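What Gloss Costs: The Slow Engineering of the White Countertop

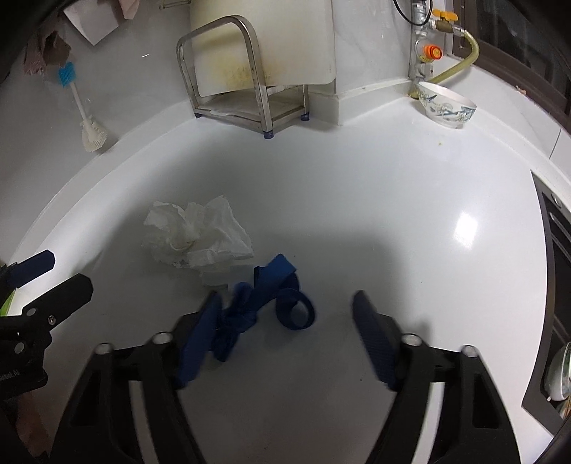
A glossy white countertop with curved edges.

White is the hardest color to sell in a kitchen surface and the one most buyers ask for. At the Donelia works, on the river side of Saredwood, white accounts for more production hours than every other shade combined. The resin costs the same. The difference lies in cleaning, sanding and rejection.

A cast solid surface sheet is a simple product on paper. Mineral filler, usually a fine aluminum compound, is mixed into an acrylic resin, degassed under vacuum, poured and cured. In a gray or speckled sheet, a stray particle disappears into the pattern. In plain white it reads as a defect at arm's length. Donelia therefore runs white on its own line, with separate hoses and mixing vessels, and flushes the line completely before each campaign.

Curing sets the limits on everything that follows. The reaction gives off heat, and a thick section holds that heat longer than a thin one. If the core runs too far ahead of the skin, the sheet bows as it cools. The plant controls this by holding cured stock at 80 degrees Celsius and then stepping the temperature down over several hours. Sheets taken out early can look flat on the rack and move later, after they have been cut and glued.

The curved edge is made afterward. Fabricators heat a strip until it becomes pliable, press it into a mold and leave it clamped until it is cool. Tight curves stretch the outer face, and stretched material can turn pale or chalky. White hides this better than dark colors do, one of the few points in its favor. The strip is then bonded to the main sheet with a tinted adhesive from the same batch, and the joint is sanded flush.

Batch matching matters more than most buyers expect. Two white sheets poured a month apart can differ by an amount that instruments pick up easily and the eye picks up only at a seam. The Chareonsuk workshop, which buys most of its stock from Donelia, keeps an offcut from every job, labeled by batch. Its rack currently holds 3446 pieces. When a customer wants an extension or a repair, the offcut goes under the lamp beside the new sheet before anything is cut.

Then there is the finish. A matte surface can leave the shop after 3 sanding stages, the last of them at 600 grit. Gloss starts from there. Finer abrasives follow, then a polishing compound applied with a foam pad at low speed. Heat is the main hazard – a pad held in one place will soften the acrylic and drag a shallow trough that shows up as a ripple in reflected light. Operators check for it with a striped lamp held low, watching for bends in the stripes.

Gloss also changes how the surface ages. Fine scratches scatter light, and on a polished sheet they stand out against the smooth area around them. Matte surfaces wear toward a soft sheen, so the change is gradual. Ivley, a fitting company that handles both, advises buyers to put gloss on upright panels and low-traffic counters and to keep matte for the main work area. Many choose gloss throughout anyway and book a repolish after a few years.

The repair itself is straightforward. The material is the same color all the way through, so a scratch can be sanded out and the area brought back up through the grits. The work has to extend well past the damage, or the repaired patch will show as a dull island. On a large counter that usually means polishing the full width, from the back wall to the front edge.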